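Rorkia launches refill laundry liquid, and I get to tell you about it

Jun 24, 2026

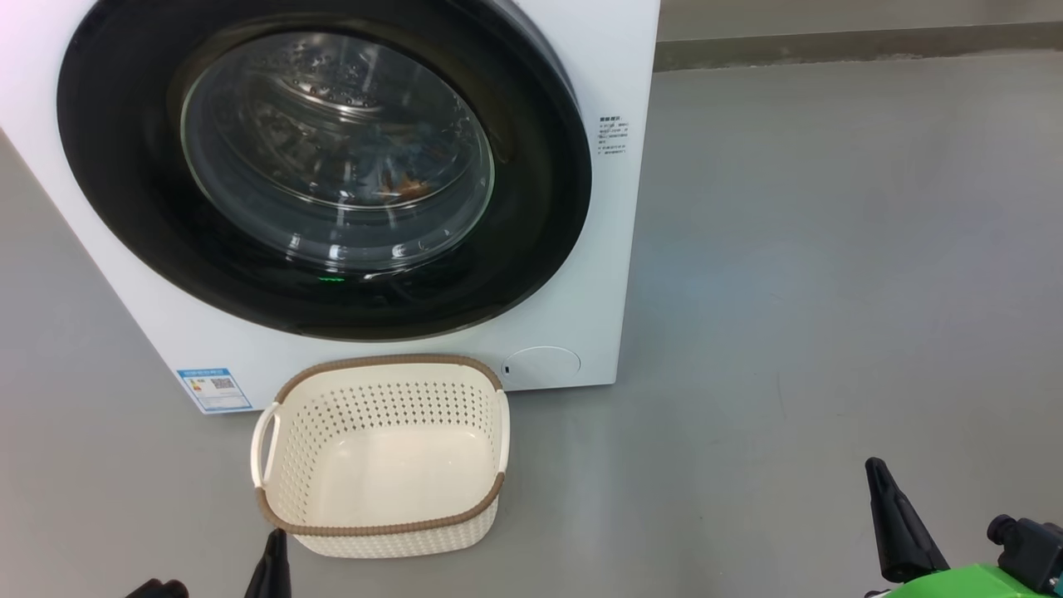 I've been writing the news page for Rorkia for long enough to know that a press release is supposed to be stiff and start with "we are delighted". Well, we are delighted, but I'd sooner tell you about it the way I told my sister on the phone last night, which was at some speed and with my mouth full of toast.

From today you can buy Drollex, our first laundry liquid, in a bottle you keep and fill up again. It comes in two versions, Drollex Plain (no scent at all, and I mean none) and Drollex Fig, which smells of fig leaves more than figs and is the one I've been using on my towels since the winter. Each bottle does 28 washes. When it's empty you take it to a refill point, stick it under the tap, pay for what goes in and go home. No lid to post back, no pouch to cut open over the sink with the kitchen scissors!

We tried this out first in Kutov, where our mixing shed is. In December we put a single tap in the entrance of the Calvo market hall, between the cheese counter and the man who does keys, and hoped for the best. I stood next to it for most of the first Saturday in a very thick coat. People mostly wanted to know if it would make a mess (a bit, at first, and we've changed the nozzle) and if they could bring any old bottle (you can, as long as it's clean and has a screw top, and we'll give you a label to stick on it so you know what's inside). By the end of the trial we had poured 2670 refills, and quite a few of those were the same faces coming back, which pleased me more than the number did.

We did hear some grumbles and I'd like to put them in here as well. The early batch was too thin. It poured like water and people used far too much of it, me included, and then wondered why there were suds everywhere. The new one is thicker and the cap has a line on the inside that you can see without holding it up to the window. A fair few of you also said the first fig scent hung around too long on bedding, so we've turned it down. If you liked it strong, sorry, you were outvoted!

As for what it's like to wash with: I do most of mine at 30 degrees, and Drollex was made with cool washes in mind. It's fine for cotton, linen, and the mixed stuff that school jumpers are made from. Please don't use it on wool or silk. We're working on something gentler for those and I'll write about it when there's something to write about, so please stop asking me in the market, I truly don't know the date. It has no dye in it and it's a slightly cloudy, straw sort of colour. It isn't a stain remover either. For grass and gravy, rub a little in neat, leave it while you make a cup of tea, and then wash as normal.

The first production run is 2000 bottles, all filled at the shed in Kutov, split evenly between Plain and Fig. You can get them from the Calvo market hall and from our own shop counter, and a handful of smaller grocers will follow over the summer as their taps get fitted. We're not selling online yet. Posting heavy bottles of liquid all over the country felt like a silly way to start a refill scheme, and our packing table is already doing double duty as the lunch table.

If you run a shop and fancy a tap, we'd love to hear from you. It takes up less floor than a bin, it needs a normal plug socket and a flat bit of floor, and we come and top up the tank ourselves. There's no rental charge for the first year. You'll want a cloth handy and someone within shouting distance who can show people how the lever works, and that's really the whole of the training.

There's a launch afternoon at the market hall on the first Saturday after this goes out, with free fills for anyone who brings a clean bottle, until the tank runs dry. I'll be there again (thinner coat this time) with sniff strips of the fig for anyone who can't decide. Come and say hello, and do bring your questions about washing, I've become a terrible bore on the subject and need new people to talk to.

Press and shop enquiries: please ask at the Rorkia counter in Kutov or use the contact form on our website. Sample bottles of both versions are available for reviewers, and we'd like the empties back, please.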